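打印本页 | 发送给朋友 | 搜索 站内全文 请输入关键词

双臂任务里的"等待"应当写进程序

2019年1月

双臂操作的软件里，最常被低估的部分是两只手都没有接触物体的那段时间。多数代码库把它当作动作之间的空隙处理：上一个函数返回，下一个函数开始，中间靠一条延时语句撑着。我的看法是，这段时间应当是一个有名字、有进入条件、有退出条件、有超时的状态，与"抓取""搬运""放置"同级。以下的理由来自 Fuvside 台面上一年多的调试工作，规划部分用的是 Ki，任务编排用的是 Grema，两者都是组内自用的工具，外部读者只需把它们看成一个采样式规划器和一个状态机框架。

先说延时语句。Grema 早期版本里，左臂回到待机位之后有一条200毫秒的等待，注释写的是"等稳定"。没有写等什么稳定。后来查提交记录，这条语句原来服务于一个旧的夹爪驱动，该驱动在关闭指令返回后仍会继续上报中间开度。驱动早已换掉，延时留了下来，并且被复制到另外三个任务脚本里。有人为了提高节拍把其中一处删了，任务照常运行，于是大家认为删除是安全的。十月份更换感知模块后，同一处开始出现偶发的位姿跳变：图像采集时手臂还有残余速度，遮挡掩膜按指令位置计算，与手臂的真实位置差了几个像素，杯口边缘被当成了手臂的一部分。

问题的根源在于，延时同时承担了三件互不相关的事：机构停稳、传感数据更新、两臂之间的同步。三件事的判据完全不同。机构停稳看关节速度；数据更新看时间戳；同步看对方的状态。把它们压进一个常数，常数取大了浪费节拍，取小了产生竞态，取得刚好则只在当天那台机器上刚好。

赞成用延时的人有一个说得通的理由：简单。一行代码，任何人都看得懂，也不会死锁。带条件的等待状态需要处理超时，超时之后要决定重试还是退出，退出时又要考虑另一只手臂正在做什么。这些都是额外的工作量。我承认这一点，但这些工作量本来就存在，延时只是把它推给了值班的人。凌晨停在半路的任务，总要有人去看日志，判断哪只手在等哪只手。日志里如果只有"sleep 结束"，这个判断就只能靠猜。

下面以目前的桌面整理任务为例。台面上的物体是一个平的木托盘、一个灰色斑点杯、一个橙红色的玩具番茄和一个绿色的玩具辣椒。托盘在最左侧，番茄和辣椒在右半边相邻放置。规则是右臂负责蔬菜，左臂负责杯子，目标区都在托盘上，因此右臂必须越过台面中线进入左臂的工作区。 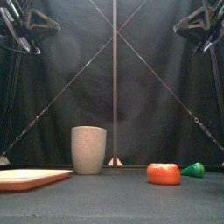

图1 桌面整理任务的工作区。两只夹爪空置，均位于物体上方，与台面之间留有间隔。

从控制角度看，这个布局没有难度。难的是在每次动作开始之前，软件能否给出一份可以核对的前提清单。我们现在要求待机状态在退出时必须同时满足以下条件：两臂各关节速度低于阈值；夹爪开度与世界模型中的"空手"标记一致；用于规划的那一帧图像，其时间戳晚于最后一次手臂运动结束的时刻；规划场景的版本号与感知输出的版本号相同。任何一条不满足，状态不退出；超过期限仍不满足，把未满足的条件名写入日志，任务挂起。

第三条最常引起争议。反对意见认为，只要遮挡掩膜做得足够好，就没有必要等手臂停下再取图，边动边看才是正确的方向。这个意见在原则上成立，伺服类的任务也确实离不开它。但是它混淆了两种用途。闭环修正需要连续的、允许有误差的观测，误差会被下一帧纠正；而任务级决策，比如先拿番茄还是先拿辣椒，需要的是一份在决策有效期内不变的快照。用前者的数据去做后者的事，结果是决策在两个选项之间来回切换。我们在回放里见过规划器连续几个周期交替选择两个目标，手臂在中间位置小幅摆动，最后由看门狗停机。每一帧的检测结果单独看都在误差范围内。

番茄和辣椒放得近，还带来一个顺序问题。辣椒横躺，尖端朝向番茄。夹爪以常规姿态去抓其中一个时，手指张开后的扫掠体积很容易与另一个相交。Ki 会在这种情况下返回"无解"，早期的编排层收到"无解"就随机换一个抓取姿态重试，直到成功或者次数耗尽。成功率看起来不低，但轨迹的差别很大，有的会绕到手腕接近限位的地方。更合理的做法是让规划器把冲突的物体名一并返回，由编排层决定是换顺序、换姿态，还是先把邻近的物体拨开。接口上只是多了一个字段，却花了相当长的时间才被合并进去，争论的焦点是规划器"该不该知道"物体的语义名称。我认为这种洁癖没有意义。碰撞体本来就有标识符，把标识符传出去不需要理解它的含义。

再说静态环境的建模。台面后方有一根竖直的细金属杆，杆前后的空间里有两条交叉成 X 形的细拉索，各带一个花篮螺丝，两侧是深色的立柱。这些东西在任务描述里从不出现，在碰撞模型里却必须出现。细长结构对感知来说是最差的一类目标：深度图上时有时无，背后又是近黑色的布，点云在这里基本不可靠。如果依赖在线感知生成占据栅格，拉索会在一部分帧里消失，规划器就会在那一部分帧里认为可以从中穿过。

我们的结论是，凡是不随任务变化的结构，一律由测量得到的几何体写入场景文件，感知只允许往上添加障碍，不允许删除。拉索用胶囊体近似，半径按标定误差放大。有人觉得这样太保守，白白损失了后方的可达空间。损失是有的，但可以计算，也可以在评审时讨论；而一条时隐时现的拉索无法讨论。Juvbridge 那边的台架沿用了全感知的方案，他们的理由是台架经常改动，维护场景文件的成本高。这是一个合理的取舍，前提是要为此付出另一种成本：每次规划之前对细长结构做多帧融合，并接受由此带来的延迟。我反对的是两种成本都不付，然后把偶发的擦碰归为硬件问题。

场景文件还有一个附带的好处，就是可以做差异比较。有一次右臂的可达率在一夜之间下降，控制组、感知组各查了半天，最后在场景文件的提交记录里看到，中央立杆底部支架的碰撞体被改大了一圈，原因是单位换算时多做了一次膨胀。如果这个几何体是在线生成的，这种变化不会留下任何痕迹。

双臂之间的资源划分也是同样的道理。常见做法是给两只手臂各分一半空间，中间设一条线，越线需要加锁。锁的粒度往往就是"中线"这一个布尔量。对整理任务来说这个粒度太粗：右臂送番茄去托盘，途中占用的是托盘上方的空间，此时左臂去取杯子未必冲突，但在单锁方案下只能原地等待。我们把空间按用途拆成若干命名区域，每段轨迹在规划完成后登记它所扫过的区域集合，执行之前一次性申请，执行结束统一释放。一次性申请是为了避免死锁，代价是偶尔多等。登记由 Ki 根据轨迹自动计算，不允许手写，因为手写的区域列表在轨迹修改后没有人会去更新。

这里又回到待机状态。区域的释放时刻应当是手臂确实离开该区域的时刻，而很多实现把它放在运动指令返回的时刻。两者之间的差别在低速时可以忽略，速度调到上限的90%以后就不能忽略了。指令返回只说明轨迹生成器发完了最后一个点，跟踪误差还没有收敛。待机状态的进入条件如果用实测关节位置来判定，这个差别自然就被覆盖，不需要再到处补延时。

关于测试。有一种观点认为，这类逻辑应当靠大量实机运行来验证，跑得足够久，问题自然会暴露。实机运行当然要做，但竞态问题在实机上的出现频率太低，暴露时又缺少足够的记录。我们后来写了56个针对待机状态的仿真用例，绝大部分只做一件事：人为推迟或打乱某一条消息，看状态机停在哪里、日志写了什么。用例不渲染图像，不计算接触力，在普通的工作站上很快就能跑完。第一轮运行就发现，夹爪开度消息丢失时，世界模型会保留上一次的"持物"标记，左臂随后拒绝抓取杯子，给出的错误信息却是"目标不可达"。错误信息误导人的程度，比错误本身更值得修。

由此引出对日志的要求。每次状态切换至少应记录：切换前后的状态名、触发切换的条件、各条件当时的取值、所用图像的时间戳、场景版本号。不必记录自然语言的说明。说明文字会过期，取值不会。另外，日志应当与图像按同一时钟对齐，事后调出任意一个时刻，都能把台面的样子和程序当时相信的样子放在一起看。程序认为右手空着，图像里右手也空着，这种核对十分枯燥，但多数疑难问题都是在这一步找到分歧点的。

有同行会说，学习型策略正在取代这种手工编排，再花精力打磨状态机不合算。我对策略本身没有意见，抓取姿态的选择我们也在逐步换成学习得到的模型。但策略同样需要知道何时开始、何时结束、观测是否新鲜、另一只手臂是否让开。这些前提不会因为中间换成网络就消失，只会变得更难检查。现有的做法是把策略当作一个动作节点，外面仍然套着同样的进入和退出条件。等到策略能够自己报告前提不满足的时候，再讨论拆掉外层也不迟。

具体到现有代码库，改造的次序可以这样安排。先全文检索延时语句，逐条标注它在等什么，标注不出来的单独列表。然后把等机构停稳的那一类换成基于实测速度的判定，这一类改动最小。等数据的那一类需要感知端提供可信的时间戳，注意是曝光时刻，不是消息发布时刻，二者在负载高时相差很大。同步类放到最后，因为它牵涉到区域划分，没有前两类的基础，改了也无从验证。单独列表的那些不要急着删，先换成带日志的空等待，运行一段时间，再根据记录决定去留。

Grema 下一个版本打算在加载任务脚本时直接拒绝裸延时，只接受带条件名和超时的等待节点。内部对此仍有分歧，主要的担心是临时调试不方便。折中的提案是允许裸延时，但必须带到期日期，过期后脚本无法加载。我倾向于不折中。调试用的脚本可以放在单独的目录里，那个目录不参与夜间运行，也就没有检查的必要。

打印 | 邮件转发 | 评论(3) | 分享(56)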